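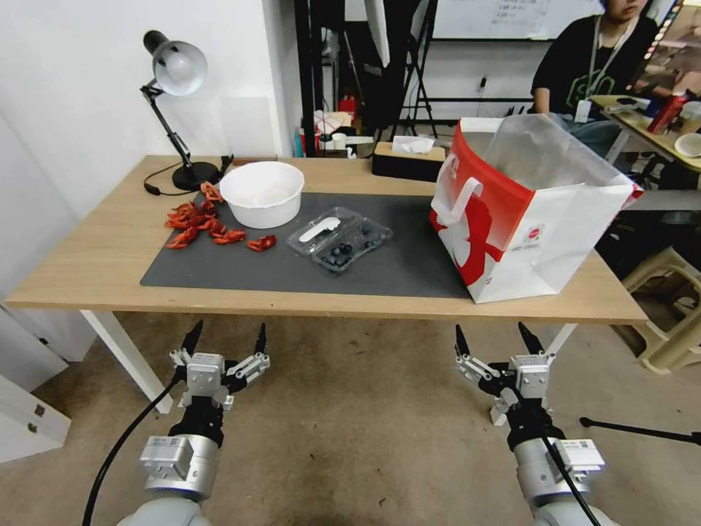 Why student robotics should be marked on the dull jobs

The Gestham student robotics programme has now completed its second year with a two-armed machine, and the department is reviewing how the final project should be assessed. The present scheme gives most of its marks to a demonstration on the closing afternoon. I wish to argue that this is a mistake, and that the greater share should go to ordinary table work, repeated many times and written up with care.

A demonstration rewards the best attempt. Students understand this very well, and they plan for it. They choose one object, place it in one position and adjust the program until the arm succeeds often enough to be shown to parents and visitors. The result may be pleasing to watch, but it tells the examiner little about what the team has learned. Move the bowl by the width of a hand and the same program may fail completely.

Food is a good corrective. A blueberry is small, round and easily crushed. Anything dried and twisted catches on its neighbours, and no two pieces offer the gripper the same edge. A student who has been asked to lift such things from a mat and put them in a bowl must think about force, approach and release, and must decide what the machine should do when it closes its fingers on nothing. These are the questions on which most practical automation depends. They are seldom met by a team whose only task is to stack printed cubes.

In the last session one team, entered under the name Wonik, made 388 recorded attempts at a single sorting task. Their success rate was modest. Their report, however, set out every failure under a small number of headings and showed which of them had been reduced by changing the angle of the wrist. Under the present scheme they were placed below a team whose arm performed one smooth movement on the day and whose notes ran to 2 pages. I do not suggest that the second team acted improperly. They did what the marking scheme invited them to do.

Three objections have been raised in discussion. The first is that repeated trials are tedious and will discourage younger members from applying. There is some truth in this. The first week of August, when the new members join, is traditionally given over to short exercises with quick results, and it should remain so. Older students are in a different position. They have chosen the subject, and they are entitled to see what it is like.

The second objection concerns time. The programme has use of the laboratory for 200 hours in the year, shared among all teams, and a requirement for large numbers of attempts would favour those who book early. This is a fair point, and it should be met by a fixed allocation for each team. The Jultik timetable, under which benches are released in equal blocks, has worked well for the electronics course and could be adopted without alteration.

The third objection is that the public will not come to look at a logbook. The closing afternoon need not be given up. It could carry a smaller part of the marks, and visitors could be invited to choose the objects and set them down where they please. An arm that hesitates over an awkward arrangement and then recovers is well worth watching.

It should also be remembered what the records are worth to those who follow. Over two years the programme has gathered 2,002 logged attempts, kept in the Karamanlidis room and open to any member. New teams consult them far more often than they consult the films of past demonstrations. At present the work of keeping them earns no credit at all.

I therefore ask that the department give six marks in every ten to recorded trials and the written account of them, two to the design, and two to the demonstration. The change could be made in time for the coming intake. Comments from students and parents should be sent to the programme office before the scheme is settled.

27/07/2024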